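About Gadby

Metal bins and small parts boxes, repaired and supplied from our workshop.
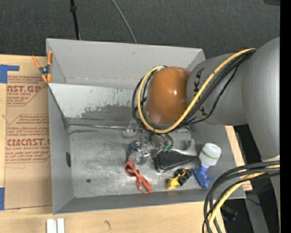
Who we are

Gadby is a small company which repairs, cleans and supplies open metal bins for workshops and warehouses. It was started by Ruwan Gunawardena, who worked many years in a parts store before he rented his first place in Camacho Street. In the beginning there was one bench, one welding set and a van with a bad door. Today we have a bigger hall on Heltano Road and in the last year we had 3286 bins through it.

What we do

A bin has a hard life. Parts are dropped in it, pulled out of it and dropped in again, and after some years the floor is full of scratches and the paint comes off from the walls. Many companies then buy a new one. We think this is often too early – scuffs on a metal floor do no harm if the seams are good and the corners are straight.

When a bin comes to us, we first empty it completely and wash it. Then we look at the seams, the rim and the corners. A chipped inner wall we grind and paint again if the customer wishes it, but we will always tell you when it is only a question of beauty. Holes in the walls or the floor we leave as they are, unless you ask us to close them. Please write this on the order form, because later it is difficult to change.

We also sell bins. At the moment we keep 131 pieces in stock, most of them gray, with tall back wall or with four equal walls. The low front wall is asked for very much by people who pick small parts the whole day, and Ruwan recommends it also for packing tables.

Dodari inserts

In July we began to make our own inserts under the name Dodari. These are plain sheets which stand inside the bin and divide it, so that the parts do not all slide to one side. They can be taken out for cleaning. We make them to your measure, and the smallest order is one piece.

How we work

We collect and bring back with our own van. Our customer list has now 212 names, from one-man workshops to larger stores, and all get the same price list. A normal repair takes one week. If we find something worse than expected we call you before we go on with the work.

Visit us

You are welcome to come and look at the bins before you buy. Bring some of your parts with you – it is much easier to choose the right depth when we can put them in. The entrance is at Heltano Road 185, on the yard side. Please ring two times.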